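Backcourt violation when the ball is tipped on a throw-in?

Posted 1/6/26 by Grornau
Filed under: Basketball > Rules and Officiating 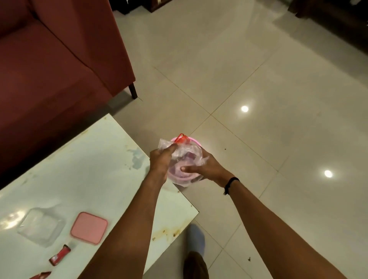

I keep the scorebook for a rec league that plays under high school rules, and we had a dispute over a throw-in from the sideline. Team A inbounds from a spot in its frontcourt. A defender gets a hand on the pass. The ball bounces toward the division line, an A guard jumps from the frontcourt, catches it in the air and lands with both feet in the backcourt. The official called a violation. The A coach said the tip wiped out any backcourt issue. I sketched the play on a page of the book, got the arrows wrong twice, and that page is no more use now than crumpled plastic in a pink bin. Was the call right? Score was tied with 2 minutes left, so it mattered to both benches.

Jimport

The part that decides this is when team control starts. Under high school rules, the thrower's team has control during a throw-in for the purpose of calling fouls only. For backcourt purposes you need player control inbounds first.

There is also an exception that lets a player jump from the frontcourt, catch a throw-in while airborne and land in the backcourt. It covers the throw-in itself. A throw-in ends when the pass is legally touched inbounds, and the defender's tip was a legal touch. So by the time your guard caught the ball the exception had expired. He had frontcourt status because he left the floor from there, he gained control in the air, and he landed in the backcourt. Read strictly, that is a violation and the official had it right.

If he had let the ball bounce in the backcourt and then picked it up, it would have been legal, as there was never player control in the frontcourt.

Check which edition your league has adopted. Some leagues add their own notes on this exact play.

Chantharasri

No violation. Defense touched it last, so anybody can go get it. I have played in Galercombe for years and never seen that called.

Grornau

Thanks. The league sheet only says "high school rules" and has no note on throw-ins. I will go with the first reply and pass it on to both coaches. The airborne catch is what we were all missing. We were arguing over the tip.

Comments

tallbench: The second answer is how most people in the gym think it works. It is close to right for a loose ball that the defense knocks into the backcourt, but a player who catches it in the air first is a different play.

whistle257: Agree with Jimport. Where the player was last touching the floor is where he is until he lands. Teach that and half of these arguments go away.

row_k: Does the same apply to a jump ball?

whistle257: There is a separate line for it. Once the tapped ball is touched by a non-jumper the exception goes to that player only. Start a new thread if you have a specific play.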